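Felt box with wood frame: how to clean it and keep the knob from coming off

Posted in Home & Crafts > Small Storage
204 views, 2 replies

Muchen Jiang

I have a small storage box, the Gralasby, that sits on my work table and holds thread, tape measures and the odds and ends I don't want in a drawer. It is covered in red felt and has a wooden knob on the front. There is bare wood along the edge.

I've had it since March and two things are bothering me.

First, the felt has gone fuzzy on the front and picks up every bit of lint in the room. I used a sticky roller on it and it looked worse afterward, with more loose fibers standing up than before. There is also a mark near the bottom corner that I think is coffee. It has been there a few weeks.

Second, the knob turns. It doesn't fall off, but it spins when I pull on it, and I'm guessing it will come off sooner or later. I can't see a screw from the front. I haven't taken anything apart yet.

I called the store and they told me to "wipe with a damp cloth," which doesn't seem right for felt. Has anyone cleaned one of these, and is there a way to tighten the knob without pulling the felt off?

Jinfeng Yan

Just glue the knob. Any wood glue. Mine has been fine.

For the lint I gave up and turned the box around.

Xiaoqing Jia

I would hold off on the glue until you've looked at the inside. I have had two of these boxes, and on both of them the knob is held by a short screw that goes in from behind. Glue on the front will get into the felt and dry hard, and you can't get it out again. I did that to the first one.

Empty the box and look at the inside of the front panel, straight behind the knob. On mine there was a small paper sticker over the screw head. Peel it off, hold the knob still with one hand and turn the screw clockwise with a Phillips screwdriver. Stop as soon as the knob is snug. The wood is soft and the screw will strip the hole if you keep going. Mine took less than one full turn.

If the screw just goes around and never tightens, the hole is already stripped. Take the knob off, put a bit of wooden toothpick with a drop of wood glue into the hole in the knob, let it dry for 12 hours and put the screw back in. Do this with the knob off the box and away from the felt.

Now the felt. Sticky rollers pull fibers up, as you found out. Use a soft clothes brush, dry, and brush in one direction only. I go top to bottom. For the fuzz that has already balled up, cut it off with small scissors held flat against the surface. A fabric shaver works too, but try it on the back first. I have a Brasari one with a guard on it and I leave the guard on.

For the coffee, mix a few drops of dish soap into a cup of cold water. Dip a white cloth, wring it out until it hardly feels wet, and press it on the mark. Press and lift, don't rub. Then do the same with plain water and let it dry away from the heater. Red felt can bleed, so test the bottom edge first and check the cloth for color. If there is red on the cloth, stop there and live with the mark. 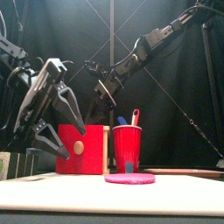 Keep the water off the wood part as well. The light wood on mine has no finish that I can find, and a wet cloth left a gray line along it that I had to sand out with fine paper. I put masking tape over the wood now before I clean anything next to it. Pull the tape off slowly when you're done — it can lift splinters along the grain.

It also helps to keep drinks on the other side of the table. I know that sounds obvious, but I kept a cup right up against mine for months and that's how the first one got its stains.

Muchen Jiang

Thank you. There was a sticker in there, same as yours, and the screw was loose. Half a turn did it. The knob doesn't spin anymore.

I brushed the front and trimmed the worst of the fuzz with nail scissors. It looks flatter. I tested the soap on the bottom edge and got a little pink on the cloth, so I'm leaving the coffee mark alone for now.

Jinfeng, is your knob glued from the front? Does the glue show?

Jinfeng Yan

Yes from the front. It shows a bit, there's a shiny ring around the knob. Doesn't bother me.

Xiaoqing Jia

Pink on the cloth means you were right to stop. If the mark gets on your nerves later, try a dry white eraser on it, very lightly. It took the edge off one of mine. The rest is still there.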